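**1/** My boss has asked me for next year's equipment budget for the picking bench. One page, she said. I am on page four and I haven't reached the part with the money in it. So you're getting a thread.

**2/** Background for anyone who wandered in: small shop, returns and odds-and-ends handling, a robot arm that takes things out of a metal bin and puts them somewhere else. I'm the person who buys stuff for it. My training for this was once being good at finding cheap flights.

**3/** First lesson of robot budgeting. The arm is the line everyone wants to talk about, and it's the line you will argue about least. There's a quote, there's a lease option, someone signs. Then you spend a whole year getting nibbled to death by everything that isn't the arm.

**4/** Last year's plan had a row called "misc. bench." I put 315 dollars in it. I remember feeling generous.

**5/** We spent 1,839.

**6/** I've gone back through the receipts and there isn't one villain. There's no gold-plated bracket. It's cable ties, fingertips, a second set of fingertips, shipping on the fingertips, a power strip, a nicer power strip, and a thing from Esquivel that I can't identify from the part number and that Esquivel can't either.

**7/** (I called. We had a lovely chat. They think it might be a gasket. We don't own anything that takes a gasket.)

**8/** So this year "misc. bench" is getting broken up into real rows, with real names, and I've been going and standing next to the bench with a clipboard like a landlord.

**9/** Row one: the bin. We have a sheet-metal one with sloped sides, so things slide toward the floor of it. It's big and ugly and it was bent up by a local shop for 125 dollars, and I'd like it entered into the record as the best money I've spent in this job.

**10/** The official bin, from the Woltetti catalog, is the same idea in a nicer gray and costs a good deal more. It comes with a foam-lined crate. I don't need the crate. I have asked if I can have it without the crate and the answer was that the crate is part of the product.

**11/** Row two: holding the bin still. The vendor sells a mounting kit. We have a bar clamp and blue painter's tape. The clamp holds the rim to the table and the tape marks where things go on the plywood.

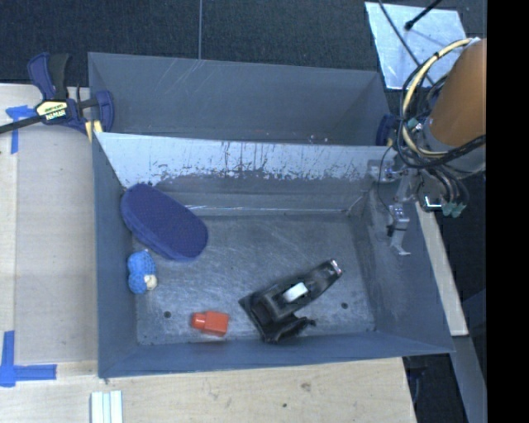 **12/** Which brings me to the meeting in October where a consultant asked what our "fixturing strategy" was and I said "Irwin" and he wrote it down. I think he thought it was a person. If Irwin gets invited to the spring review I'll send him.

**13/** I'm putting in for two more clamps and a case of tape. I'm also putting in for the proper mounting kit, on a separate line, marked "optional," so there's something to cut. If you've never built a budget: always include something to cut. It's like leaving a cookie out.

**14/** Row three: objects. You'd think this would be free. A picking robot has to have things to pick, and you'd think a building full of people would have things.

**15/** But you want variety. Soft, hard, flat, lumpy. A knitted toy is a very different problem from a tape dispenser, and a flat foam pad is a different problem again once it's leaning on a slope. All of that used to come out of desk drawers. People have started locking their desk drawers.

**16/** So now there's a row called "test objects" and I have to defend it to finance. I have to sit in a room with a grown adult who has an accounting degree and say "knitted toy, small, blue" out loud. With a quantity.

**17/** Finance's question last time was whether the toys could be depreciated. I still don't know if that was a joke. I said three years, straight line. It's in the spreadsheet.

**18/** Row four: gripper. Ours is a plain two-finger parallel one. It opens, it closes, that's the whole résumé. Every salesperson who visits looks at it the way a dentist looks at your molars.

**19/** The upgrade everyone pitches us is the Flilton soft-touch hand, which I'll admit is gorgeous. I've watched the promo video more than I've watched some movies. It picks up a strawberry. It picks up an egg. We don't handle strawberries or eggs. I asked for a video of it picking up a foam pad and I'm still waiting.

**20/** My actual plan is to keep the gripper we have and buy spare fingers for it, in bulk, up front, so I pay for shipping one time. I realize this won't make the newsletter.

**21/** Row five, and the one I most want to get right: cables. There's a bundle of black and yellow wrapped around the upper part of the arm, and it moves when the arm moves, and anything that moves is going to wear out sooner or later. I didn't budget one dollar for cables last year. I thought cables came with it, like socks come in pairs.

**22/** If you take one thing from this thread, ask for the price of the replacement cable set before you sign for the arm. Get it in writing. Ask how long it takes to arrive. Then ask again in a slightly different tone of voice.

**23/** Our quote from Stondasari said lead time was 6 weeks. A week later the same quote, reissued, said 6 to "TBC." I've never seen a range that went to a set of initials before. I've put two cable sets in the plan, one to use and one to look at while we wait.

**24/** Row six: people. Equipment plans always leave this out, and then some poor soul gets "a few hours here and there" until it's half their job. Somebody has to reset the bin. Somebody has to notice when the tape is peeling. I've put hours in, with a name next to them.

**25/** The name is Kirsty Tapley. She has agreed to this in the sense that I told her in the hallway while she was carrying lunch. Kirsty, if you're reading: it's a modest number of hours and I got you a stool. The stool is row seven.

**26/** A few folks have asked why we don't buy one of the complete cells, where the bin and the table and the arm all arrive together on a truck and it's one invoice. I priced it. I went as far as measuring the doorway.

**27/** The complete cell doesn't fit through the doorway. There's a "site preparation package" to deal with that. The site preparation package is a man who makes the doorway bigger. He's a subscription.

**28/** And to be fair to the big integrated boxes, if we were running three shifts I'd probably be arguing for one. Downtime costs real money at that scale and I'd want somebody to yell at. We run one bench. When it stops, I walk over to it. My walking is already budgeted.

**29/** Things I've cut so far on my own, before finance gets to: the monitor stand, a second table (plywood is fine, plywood has been great to us), the label maker, and the training trip to the vendor's campus, which I cut with tears in my eyes since there's apparently a very good cafeteria.

**30/** Things I refuse to cut: spare fingers, cables, Kirsty's hours, tape. I'll go down with the tape.

**31/** Small practical tip for anyone doing this for the first time. Stand at your bench and write down every object that isn't the robot. Every one. Clamp, bin, table, the little green connector whose name you don't know. Put a price beside each and a second price for getting it delivered in a hurry. Add up the second column. Sit down for a bit.

**32/** My second column was how I found out that "in a hurry" is our single largest supplier.

**33/** Somebody in the replies wants the spreadsheet template. Sure, but be warned that it has a tab called "DO NOT OPEN (gasket)" and the formulas all depend on it now.

**34/** It's Sunday, December 3, 2023, the page is due in the morning, and I've got it down to two sides if I shrink the font and she doesn't wear her reading glasses. The optional mounting kit is sitting there in bold, looking very cuttable.

**35/** Update: Kirsty has seen the thread. She'd like it known that she wants a stool with a back. Revising row seven.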